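Hi again, and thanks for the nudge last week. I know you asked for two pages by Wednesday and this is closer to one and a half, but the numbers sheet is coming separately and I'd sooner tell you how things are going than pad it out.

## Where the Lodarach bag swap stands

We're at the end of the second quarter of the grant. The swap shelf is running at both sites, Erkik Street and the Yáñez market hall, and people are using it! The idea hasn't changed since the application: shoppers drop off clean carrier bags, other shoppers take them, and the stallholders buy fewer new ones. We signed up 18 stalls against a target of 30, so we're behind there, and I'll get to why.

The Erkik Street shelf was busy from the first morning. Paper bags go quickest, then the big canvas ones (I never see those twice). Thin plastic is what we get the most of and it's the slowest to sort, as each one has to be opened, checked for holes and flattened before it goes out.
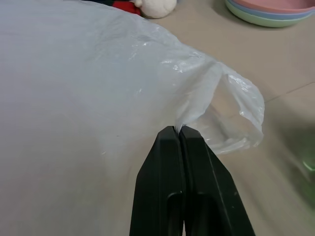 We'd planned on one sorting session a week and had to go up to two in February, which ate into the hours I'd set aside for signing up stalls. So that's most of the answer on the 18. The rest is that the fish and meat stalls said no, and I think they're right to. They want a fresh bag every time for hygiene reasons, and I shouldn't have counted them in the target to begin with. If you're okay with it, I'd like to drop them from the list and put bakeries in their place. Three have already asked me how to join.

## Money

Spending is on track, with one wobble. The shelving for Yáñez cost more than the quote because the hall wanted it bolted to the wall, and the bolting had to be done by their own contractor. I covered the difference out of the printing line, so the second run of posters is on hold. I don't think we'll miss them much. People mostly hear about the shelf from whoever is standing next to them in line.

We've used 50 percent of the staffing budget, right where we should be at this point. The Hindedex subscription (the stock-tracking tool) renews next quarter and I'd like to cancel it. It's built for warehouses, it wants a code for every item, and we've gone back to a tally sheet on a clipboard. I did give it a fair try! Canceling would pay for the extra sorting hours through the end of the grant with a bit left over.

## What shoppers are telling us

I've been keeping the comment cards and reading them on the bus. Plenty of thank-yous, a few complaints about the shelf being too high at Yáñez (fair, and we're lowering it), and a surprising number of people who want to talk about the printing on the bags. Folks get attached to a good-looking one. A cheerful bag goes off the shelf much faster than a plain one in the same shape, so we've started putting the printed ones at the front.
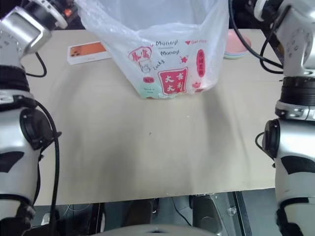 *Printed plastic carrier with "Luck," "Money!" and "Get Rich" on the front.*

The other request that keeps coming up is for a repair corner, mainly for canvas handles. I'd love to do it but it isn't in the budget, and I don't want to start something we'd have to stop in the summer. I'm parking it for the renewal application unless you tell me otherwise.

## Next quarter

- Sign up the bakeries and get the stall count to 30
- Lower the Yáñez shelf and add a second drop-off bin there
- Keep both weekly sorting sessions going
- Cancel Hindedex, if you agree
- Write up the tally sheets so another market could copy them

I need a yes or no from you on the stall list and on Hindedex, ideally before the renewal notice goes out. Everything else I can get on with. Come by Erkik Street if you're in the area; mornings are best, and the coffee stall opens before we do.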